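Ticket: Bucket liner task, stove-top staging and the "clear surface" rule
Status: Open, waiting on review
Queue: Morness kitchen cell, practice and standards
Opened by: me (day shift, kitchen cell)
Assigned to: Demyd Stasiv

Hi Demyd, me again. I know you said to keep these short and I will try, but this one wanders through three of our rules and I'd like to get it all down while I remember it.

The short version is that the arm keeps going into protective stop during the bag task, and I think the way we stage the task is at least half the problem. The other half is that our written practice says two different things depending on which page you open.

What happens: the arm pulls on the bag strip, the strip goes tight, and somewhere in the pull the force limit trips and everything freezes. I clear it, back the arm off by hand, reset, and go again. Out of 14 runs this morning I had 6 stops. I wrote every one of them on the sheet by the door, including the two I was tempted to skip because they cleared so fast (I've read the logging rule, I promise).

First thing I checked was the speed setting. Georgiou changed the default profile back in May and I wondered if we'd been bumped up to the faster one without noticing. Nope, still at 60 percent, which matches the card taped inside the cabinet. Then I checked the payload entry, and that one was wrong! It still had the old gripper's weight in it. I fixed it, got a second person to read it back to me like the checklist says, and ran again. Better, but I still got a stop on the next long pull.

So then I started looking at the staging. The bucket goes on the cooktop between the burners, and the green strip from the bag goes up into the gripper tip. Same spot I've been using all week.

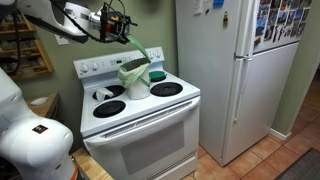

Bag task at the stove, strip in the gripper, bucket between left and right burners.

Now, the Zido cell sheet says "work surface clear of all items not named in the task." The Skirex sheet, the one we copied most of ours from, says "clear of items within reach of the tool." Those are very different rules once you're standing at that stove. There's a crumpled white piece on the rear-left burner and the green lid on the rear-right. Neither is named in the task. Are they in reach? Depends on who you ask and how far the arm swings on the way out. I'd like us to pick the stricter one and be done with it, but I don't want to make that call by myself.

Which brings me to the stove. Our practice page says any appliance used as a surface has to be isolated before the arm is enabled, and it says who signs for it. It does not say how you show it. Knobs at off? Breaker off? A tag? The panel has a display that lights up, so anyone walking in is going to wonder, and "somebody on the last shift said it was fine" is no good to me with plastic sitting on a cooktop. I've been pulling the breaker and hanging my own tag, then writing the time on the sheet (9:40 a.m. today). If that's the right way, great – let's write it down. If there's a better way I'm all ears.

Couple more things while I'm here:

The cable loops. I want a line in the pre-run check about looking at the slack over the wrist and by the spice racks. I didn't have a snag today. I'd just feel a lot happier if looking was on the list, and it takes two seconds.

Hand guiding after a stop. The page says release the object first, then back off. On this task releasing first means the strip snaps back toward the bucket, so I've been easing the arm toward the bucket a little, then releasing. Please tell me if that's a no. I'll go back to the page's order until I hear from you.

Update, 1:15 p.m. Tried a run with the pull shortened and the speed down one step. No stop. Tried another, no stop. Then I put the long pull back in and it tripped right away, so the long pull is my main suspect now. I have not touched the force limit and I'm not going to. It's set where the risk assessment put it, and raising it to make a task pass is exactly what the assessment tells us not to do.

Update, 3:30 p.m. Demyd called. He wants the surface rule worded the Zido way, breaker plus tag as proof of isolation, and he's okay with the cable line. He's thinking about the hand guiding order and asked for the stop sheet, so I've left it on his desk. Payload fix stays in. Long pull is parked until he has looked at it.

Leaving this open.

Related tickets
Payload entry not updated after gripper swap
Who signs for appliance isolation on split shifts?
Stop sheet: add a column for time cleared
Speed card in cabinet, reprint request
Floor mat keeps creeping toward the stove

Morness Support Desk | Contact the queue owner | © Morness | Back to top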